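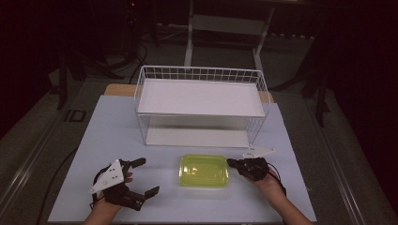 Raimonds Strazds told me wire baskets are useless on a desk, everything small falls thru the grid. Is he right? Got a white wire one with flat panels plus a yellow-green tray with a rim. Want pens, clips, chargers, tape all in one spot. Desk is tiny. Need it sorted by Saturday.

Poppy Sedgwick, June

Print | E-mail this page

Letay Bogale
He's half right. Clips and pins will fall thru, yes. So those go in the tray. Panel in the bottom of the basket, chargers and tape on that. Second panel across the top if yours has one, notepads there. Tray out front where you reach for it. Don't stack the tray on top, did that for a year, knocked it off constantly. Check the pannel sits flat before loading it, mine rocked till I bent one wire back.

Bereket Demissie
just get drawers

Hawi Mekonnen
Piece of cardboard cut to fit works too if you've lost the panels. Pens stand up fine in a mug, I wouldn't lay them in the basket, the tips poke out the sides and mark your sleeve. Rinse the tray now and then, gets linty.

Comments

Poppy Sedgwick: thanks Letay, trying the tray in front. Pens still homeless

Raimonds Strazds: I said useless for CLIPS

Letay Bogale: see, half right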